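Tagged: Play at Home, Toys, Thread

Sun 19 October

Okay, I want to talk about foam shape sorters, because I have fallen all the way down this hole and I'm happy here. Thread!

Background: I run the toy shelf at the Kurkow play library. People borrow toys like books, bring them back sticky, I wipe them down and put them out again. I've handled a LOT of shape sorters.

The classic is the box with a lid. Kid posts the shape, shape drops, kid opens lid, repeat until dinner. Great toy! But it's loud, and once the piece is in, it's gone until you tip everything out.

The foam kind works differently. It's one thick slab with the shapes cut down into it, and the pieces stand up in their slots like candles in a cake. You can see what you've done so far. I love this so much.

We got our first one in September from a swap with the Clavimden toy shelf (they wanted our marble run, I wanted the foam, everybody went home happy). It has been out on loan nearly every week.

Things I've noticed kids do with it, in no order:

They go for the star first. Always the star. It's one of the harder ones to line up and they do not care.

The round ones are where the little ones get their wins. Any way up, any way around, in it goes. I had a kid do the same round peg 12 times in a row and look at me every single time for the cheer. She got the cheer every single time.

Ovals cause real outrage. It looks like a circle! It should go like a circle! There's a little pause while they turn it – and then the face. Oh, the face.

And then the long rectangular piece, which is my favorite to watch anyone do. You have to hold it up by the top, so your hand is a long way from the part that has to fit, and the tiniest tilt means it catches on the edge of the slot.
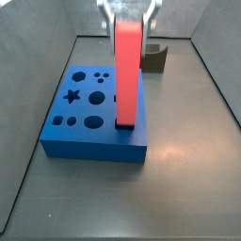 Grown-ups tend to push. Kids wiggle. Wiggling is so much better, foam has a bit of give and it'll let you in if you're patient with it.

Someone asked about cleaning. Warm water, drop of dish soap, old toothbrush for the holes, then leave it upside down on a towel overnight. The small holes hold water longer than you'd think, so give it 2 nights if your house is damp.

Also asked: what age? Ours goes out to families with kids from 2 up, mostly. My own nephew is way past that and still sits there doing it with his eyes shut, which is a fantastic game by the way. Try the cloud shape by feel. I can't do it!

Last one for tonight. If you're missing a piece, don't throw the slab out. We lost a square and a parent shaped us a new one from a bath sponge. Fits great, squeaks a little.

Going to do stacking cups next, I have opinions. Tell me your kid's favorite shape in the meantime – I'm keeping a tally on the back of the loan book and star is way ahead.

More from this author
Bath toys that dry out properly
The Jalali puzzle shelf: what came back and what didn't
Wooden trains, mixed sets, one big box
We passed 2,000 loans!
How we label bags of small pieces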